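Teaching by hand at Melteck

The training room at Melteck is at the back of the building, past the loading door. The company teaches robot arms to do small household and packing jobs, and it does so by having a person do the job through the robot. A recent project, called Ulla inside the company, deals with bags, wrappers and other soft packaging.

The lead operator on Ulla came to the work from a packing line. "I had never touched a robot," she said. "They sat me down, gave me the handles, and I dropped things for two weeks."

Operators work in one of two ways. In the first, they hold the arm and guide it directly. In the second, they sit at a station and move a pair of handles, and the arm follows. Ulla uses the second way for nearly everything. "If your own hand is on the arm, it gets into the camera view," she said. "Then the robot learns from pictures it will never see again once you step back."

The project has collected 867 demonstrations so far, out of more than 500 hours at the station. She puts the gap down to setup, resets and runs that get thrown out.

Plastic film is the hard part. "A box stays where you left it. A bag has a new shape every time you touch it, and you can see through half of it, so the camera gets confused about where the front is." She tells new operators to go for the seal strip when there is one. "It's stiffer. Take the end of it, close slowly, and wait a moment before you pull."

Waiting turned out to matter. Early operators rushed, and the trained arm rushed too — it would pull before the fingers had closed. A shift at the handles now runs no longer than 2 hours, and a room has 6 operators on its list.

Asked whether she can tell who taught the arm a given move, she said yes. "One of us always comes in from the left. Now the robot does it."

The next round of recording, with heavier bags, is planned for April.

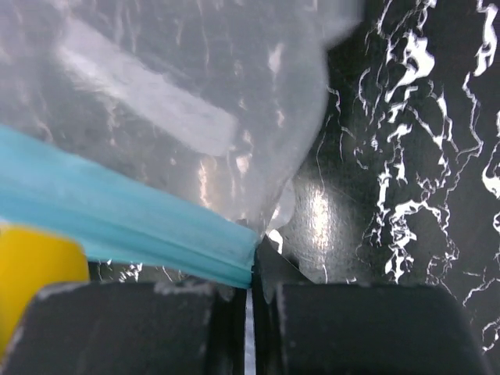 The wrist camera's view, with the end of the blue strip between the fingertips.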